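Giving Up the Second Car

We sold the second car in January. I had been saying for two years that we should, and then the transmission made the decision easier. I want to write down how it has gone, because before we did it I looked for plain accounts from people in towns our size and mostly found people in big cities with trains.

Prulthorpe has one bus line. It runs from the Panagiotou market at the north end down to the medical offices, and it comes every 30 minutes until early evening, when it stops. My wife works past the end of the line, so she takes the car four days a week. I work 12 blocks from the house. On paper I never needed a car for work at all. I drove because it was in the driveway.

The first month was mostly walking. I own decent boots now, which I did not before. The walk takes me 25 minutes going and a little more coming home, where the last part is uphill. I carry less than I used to. For years I had a bag in the back seat with an umbrella, a spare sweater, two tape measures and a lot of receipts, and I have not missed any of it except the umbrella.

Money is the part people ask about, so I will put it here. Insurance on the second car was 76 dollars a month. Gas was less than I thought. Repairs were more than I thought, and I had never added them up in one place. We got 300 dollars for the car from a man who wanted it for parts. The insurance money goes into a separate account that pays for cabs, bus fare and anything else that comes from having one car. So far it has covered all of it.

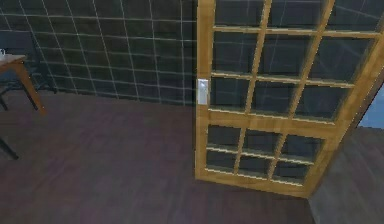

Chiyo Sekiguchi wrote to me after I mentioned the sale in an earlier post, and said the money was never the hard part at her house. They went down to one car and argued about it every week until they put a paper calendar on the refrigerator. Whoever wrote on a day first got the car, and the other person had to ask. She said that the asking went away after a few months and the calendar stayed.

We tried the calendar. It did help, though we do it a little differently. Work days are already spoken for, so we only write in evenings and weekends. If both of us need the car at the same time, the one with the longer trip gets it. We have had two real disagreements, both over dentist appointments, and in both cases the appointment could have been moved with a phone call.

Groceries took longer to sort out. I used to stop at the store three or four times a week on the way home and buy whatever I had forgotten. Now we do one large trip with the car, and I pick up milk and bread on foot. I bought a folding cart from the hardware store. It has a bad wheel and pulls to the left. I have oiled it and it still pulls to the left.

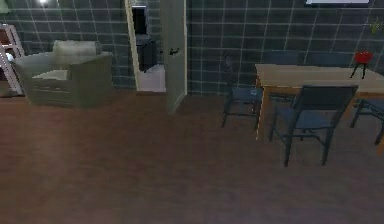 The large trip only works if there is a list, and the list only works if it gets written before we are standing in the kitchen with our coats on. We keep it on the back of an envelope by the phone. I was against meal planning for most of my life and I am still not good at it, but I can manage five dinners. The other two are eggs or leftovers.

Bad weather is the weak spot. There were mornings in the winter when the sidewalks past the school had not been cleared and I walked in the street, which I did not like doing. I called the town office about it and was told owners have until noon. On the worst days I took a cab, and that cost 15 dollars each way. I did it four times. I would do it again before I bought another car.

Visiting my brother is the other problem. He lives out past Cenomia and there is no way to get there without driving. I used to go on short notice when he needed a hand with something. Now I have to look at the calendar first, and he has had to get used to that too. He offered me his old truck, and I said no, and he has offered it twice more.

I don't know if we will keep this up for good. If my wife's hours change or my office moves, we will have to look at it again. For now the driveway has room for the trash bins, and I need to get new laces for the boots before the weekend.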